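Chapter 3
When an adult goes missing

Veronika Strebel left her flat in Grustton on a January morning and did not come to work. Her sister, Flurina Fuchs, rang the police that evening. She had been told by a neighbour that you have to wait a full day before making a report. There is no such rule in the cases covered by this book, and the officer on the desk took the details over the phone.

The first question was what Veronika had taken with her. Flurina went through the flat and wrote a list: coat gone, wallet gone, phone charger still in the wall, keys left behind.

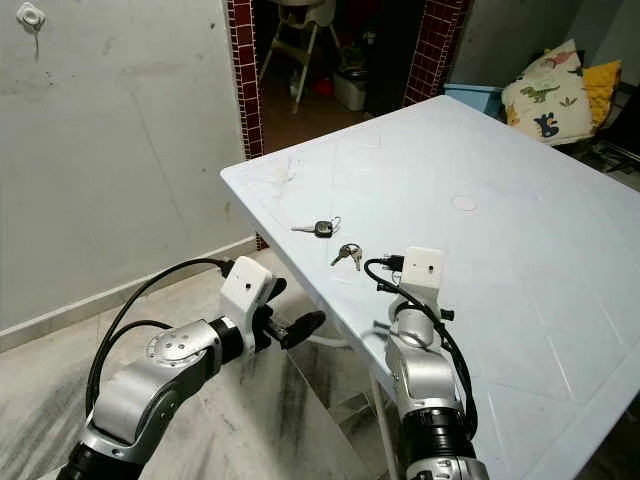

Figure 3.1 A car key and a small bunch of keys on a white table.

A list like this does not prove anything. Adults are free to leave home and to keep their whereabouts to themselves. What the list gives police is a starting point for judging risk, along with the person's health, recent arguments, money worries and any change in habits.

Constable Yurii Derkach, who was given the file, spoke to the family first and then to Veronika's employer, Jakel. The two accounts did not match. Her family described a quarrel and thought she needed time alone. Her manager, Edeltraud Riedl, had noticed no change in her at all.

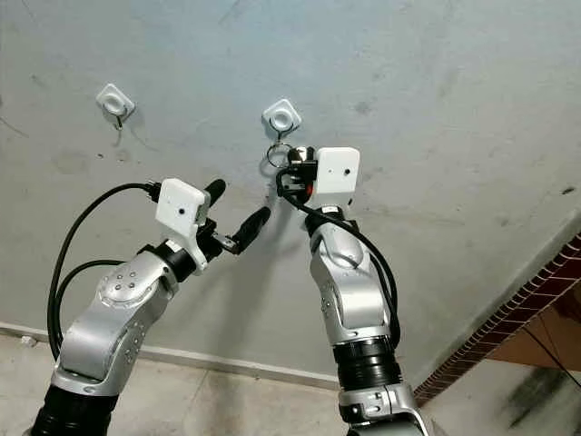

Families often settle on one explanation early, and it can colour everything they tell an investigator afterward. Derkach recorded the quarrel but did not treat it as the reason for her absence. Veronika was found safe after 21 days, staying with a friend in Boonchu.

In this chapter we look at how reports are taken, how risk is graded, and what police may tell a family once an adult has been located.

Key terms: missing person, risk grading, last confirmed sighting, welfare check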